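Robots at Work, Unit 5: Can a machine tidy a table yet?

Course notes by Yupin Yimyam, with additions from Ashwin Gowda

Last unit we left off with welding lines and pick-and-place cells, where every part arrives in the same spot, facing the same way. Now for the fun part! We move to the jobs that look easy to a person and give a machine fits: clearing a table, putting things in a basket, sorting a bin of returns. Keep the two simulated views below open while you read, as the lab work this unit stays with simulation.

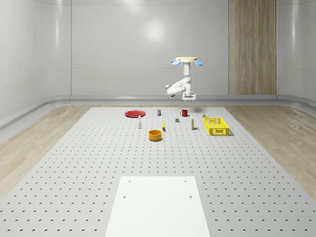
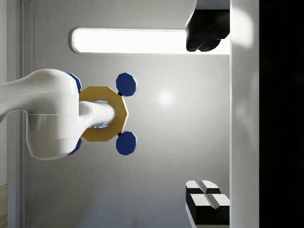
5.1 What makes a tabletop hard

Look at the first view and think about your own hand for a minute. You would pick up the red mug by its handle, or around the body, or even by hooking a finger over the rim, and you would choose without noticing. A gripper with two short parallel fingers has far fewer options. It can close on something, and it can open again. Everything else has to come from where the arm puts those fingers and at what angle.

Now take the objects as separate problems:

The red plate. It lies flat and it is wider than most small grippers can open. A person slides it to the edge of the table or gets a fingernail under the rim. For a robot this is often two moves, first tilt or push, then grasp, and the first move has to leave the plate somewhere the second one can reach.

The upright bottles. These are friendly shapes to grasp and unfriendly ones to brush against. A tall, narrow object can be picked from the side or by the neck, but an arm on its way to a neighbor may knock it over. Path planning matters as much as the grasp.

The bowl. Pinch the wall, with one finger inside and one outside. It works very well if the estimate of the rim height is right. Be off by a little and the fingers press down on the rim.

The yellow basket. Easy to overlook, but a container is an obstacle as well as a goal. The hand has to clear the sides on the way in and let go without catching on anything, and the openings in the sides can confuse a depth sensor.

Notice too that the arm in this setup hangs from above. That is a great choice for a tabletop! The base takes up no room on the work surface, and the hand comes down over the objects. A home kitchen, with cupboards over the counter, rarely gives you that luxury.

5.2 Why simulate first

In simulation you can drop the same bottle as many times as you like and the floor stays clean. You can shift every object a little between runs, change the lighting, swap the bowl for a heavier one, and start again. Villads Eyvindsson, who gives the guest session, ran his tidying task this way on the Fluvdale project before anyone touched hardware.

The catch is contact. Simulators are good at showing where things are and much weaker at how they slip, squash and stick. A soap bottle that behaves like a rigid cylinder on screen will bend under real fingers. So treat a good result in simulation as permission to try the real thing, with plenty of room left for surprises.

5.3 A worked result

The Fluvdale task was plain: move everything on the table into a basket. Villads ran 41 trials on a real table. In 12 of them, the robot finished with no help at all. In the rest a person had to step in, most often over a flat item.

Is that good? I think it's thrilling, and I also would not want it in my kitchen. Both can be true. Ten years back the same task would have needed fixed positions and a fixture for every object. But if you have to stand by the table in case the plate goes wrong, you haven't saved any time yet.

5.4 Shop floor or home?

Subbarao Mathew argues in his lecture that the shop floor will get there well ahead of the house, and I agree with him. A packing bench has a known list of items, steady light, and someone nearby who can clear a jam. At Lodeck, the packing firm we visit in October, the staff simply keep the awkward items off the robot's bench. You can't ask a family to do that with their breakfast things – or you can, but you'll be ignored.

Where homes may catch up is in narrow chores. One shelf, one kind of dish, one basket. Watch for machines that promise a single job and do it every time.

5.5 For the lab session

Work in pairs. Bring the Flesberg worksheet, page 2 filled in.

1. Pick two objects from the first view. Sketch a grasp for each, showing where the fingers touch.
2. Write down one way each grasp could fail, and what the robot would need to sense in order to notice.
3. Choose an order for clearing the table. Explain which object you would move first and what it makes room for.
4. Repeat step 3 with the basket moved to the other end of the table. Does your order change?

Tarmo Kazlauskienė will be in the lab to help with the simulator. Save your runs before you log out, the machines are wiped overnight.

Reading for next time: the De Haan chapter on grasp planning, first half only. Skip the proofs if they slow you down and come back to them after Unit 6.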